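Build diary: the table rig, August

Evening, in the workshop
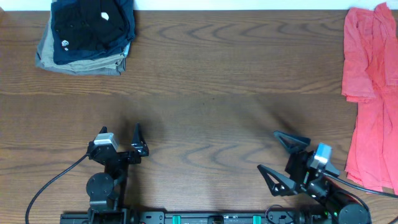
Both arms over the table, folded pile at the back left, red cloth on the right.

Got in at six and had the place to myself until Enda Kavanagh turned up to use the pillar drill. Spent the first hour on the right arm. The second joint has been sagging when it holds a pose, so I took the cover off, found two screws I could turn with my fingers, and did them up with threadlock. Sag is less. Not gone.

Re-ran the wrist camera calibration on both sides after that. Left came out fine. Right was out by 13 pixels, then by 2 when I did it again more slowly. I have kept the second set and written the date on the tape.

The cables still bother me. They go out sideways from the wrist cameras and lie across the wood, and the left one will catch if the arm swings wide. Lempi Tuominen says to run them back along the arm in spiral wrap. She is probably right — I have a metre of it at home somewhere.

Folding program next. I have 46 recorded runs so far, nearly all with dark T-shirts, and I want more with bright cloth before I train again. Red is a good colour for it, as the folds show up well on the wood.

Stopped at twenty to ten. Fatine wants the bench back by the end of the month, so the rail has to come off in one piece. Need to ask Alfredo for the long hex key, the one he lent to Pierina.

To buy: spiral wrap, M3 washers, another USB lead.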